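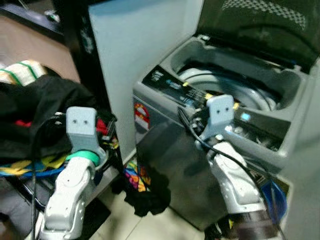

Subject: Re: [laundry] top loader, how full is too full

> Ours is a top loader and I fill it to the rim every time. Towels come out
> twisted round everything else. Is that the machine or me? Also is there a
> powder that leaves less grit, the Windano is 500 g a box and half of it
> ends up on my black socks.

Quick one, dinner's on. Probably the filling. Loose heap, stop well below the rim. I pile everything next to the washer first and split it in 2 – towels one load, shirts and socks the other. Yes its an extra load. Still less time than untangling.

Powder: went over to Prutirix liquid in October, the 400 ml bottle, 89 cents more than the Windano at my store. No grit so far. If you stick with powder put it in before the clothes, not on top.

And leave the lid up afterwards, mine got musty when I didnt. Anyone tried the Jasemum one for teh smell?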